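Narelside Stitch Library: progress report to the Plindside Fund
Period covered: October to February

1. Summary

The grant pays for three things: sorting and listing the Neller embroidery collection, running the monthly stitch-along, and lending sample packs to groups that meet too far away to visit. The listing is ahead of plan. The stitch-along is on plan. The lending packs are behind, and we ask in section 5 to move some money to help with that.

2. The Neller collection

At the end of February 2549 pieces had been listed, each with its size, ground fabric, thread and main stitches. Most are household linens. There are also 103 samplers, more than we expected when we applied, and many had been folded inside tablecloths.

Listing the samplers takes longer as they often hold a dozen stitches or more. We have settled on one name per stitch and put the other names in brackets, so that someone looking for "feather stitch" or "single coral stitch" ends up in the same place. Pieces with rust marks or weak folds have been laid flat in tissue and will not be lent.

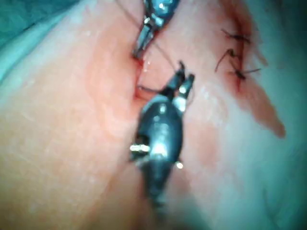 Progress report, October to February

3. Monthly stitch-along

Five patterns have gone out, one at the start of each month. Sign-ups stand at 483. The December pattern, a whitework border, had the lowest number of finished pieces sent in. Several people told us the chart was too small to print at home. From January the charts have been split over two pages and the thread list moved to the front.

The February pattern used long and short stitch in four shades of one colour, with the choice of colour left open. It brought in the most finished work so far. 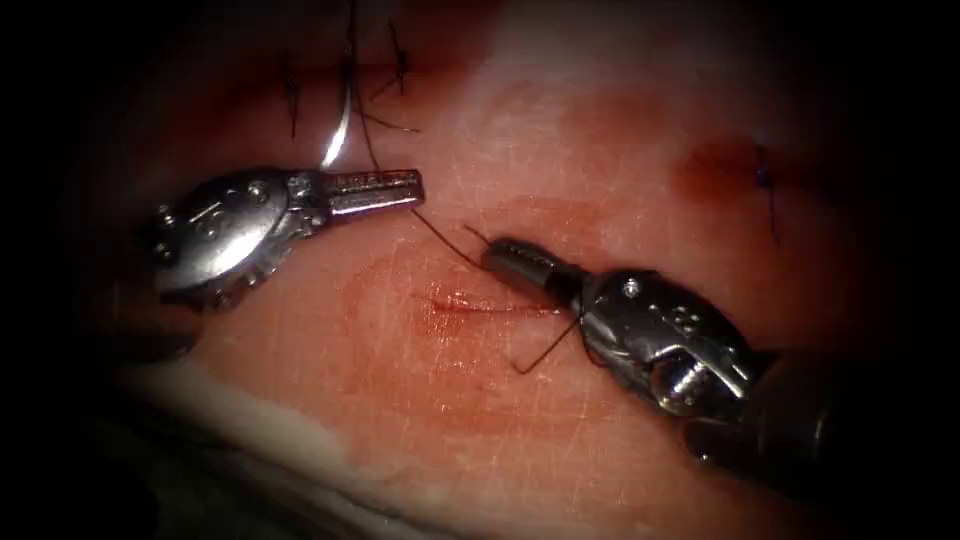

Uchida wrote to say that the shading notes were clear but came too late in the instructions, as by then the outer row was already worked in the wrong shade. Could the order of shades go beside the chart next time, please, and could there be a line on how far apart to start the second row?

Both changes will be made in the next pattern. We have also added a short sheet on splitting stranded cotton.

4. Lending packs

We planned 20 packs by the end of February and have made up 13. The delay is with the linen. The first supplier sent a looser weave than we had ordered and it puckered under satin stitch, so it was returned. The replacement arrived in January.
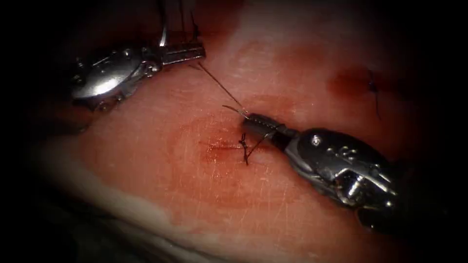
Photo: Narelside Stitch Library

Groups that have had a pack kept it for four weeks on average. All came back complete apart from two needle cases and a skein of green. The drawn thread pack is the most asked for and has a waiting list.

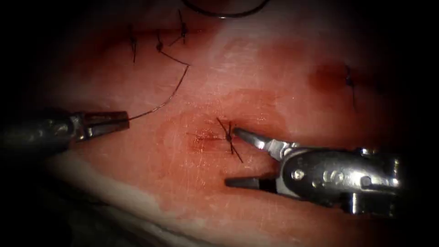 5. Request to move funds

We have spent less than planned on storage boxes. We would like to use the balance for linen and for a second drawn thread pack. No extra money is needed.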